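About Galtby Table School

Galtby is a small school for adults and older teenagers who are learning to run a kitchen on their own. Some of our students are moving into their first apartment. Some are going back to housekeeping after an illness or a long hospital stay. A few have never had to set a table or put away groceries, and would like to learn without being rushed.

Kuldeep Nigam started the school after 14 years of teaching home economics. The first classes were held in his own dining room, with six students and one set of dishes. We moved to our present rooms on the ground floor of the Wattimena building when the dining room got too crowded, and we have stayed there.

What we teach

The basic course is called Gimow. It runs for 15 sessions and covers setting out, clearing, sorting, storing and simple cooking, in that order. Students don't touch the stove until the second half. Before that we work at the table with plates, mugs, bowls and play food -- mostly fruit, with a few packages mixed in. Play food keeps from one week to the next and can be dropped.

A typical table exercise starts with everything spread out. The student decides what belongs together, what goes in a dish and what goes back on the shelf. There is more than one right answer, and the teacher will ask why you chose yours. 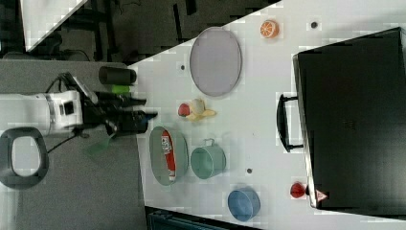
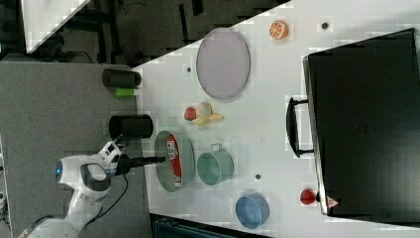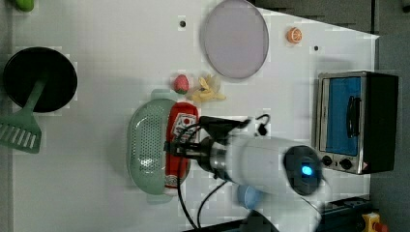 Plates, dishes and play food out on the white table.

The second course, Waltesix, is for students who have finished Gimow. It covers shopping, planning a week of meals and packing a kitchen for a move. The packing sessions are popular. Students wrap and box a full set of dishes, carry it down the hall and unpack it again in the other room.

How classes work

Groups are kept small, and each session lasts 100 minutes with a break in the middle. Daytime classes run all week. There is one evening class, on Friday, which fills up early. You don't need to bring anything except an apron, and we have spares.

We take new students in March and again in the fall. If you miss a session you can make it up with another group. Family members and support workers may sit in on the first class -- after that we ask them to wait in the front room, where there is coffee.

Visiting

Call the office or stop by in the morning if you'd like to look around before signing up. The entrance is on the parking lot side, and the bell is to the left of the door.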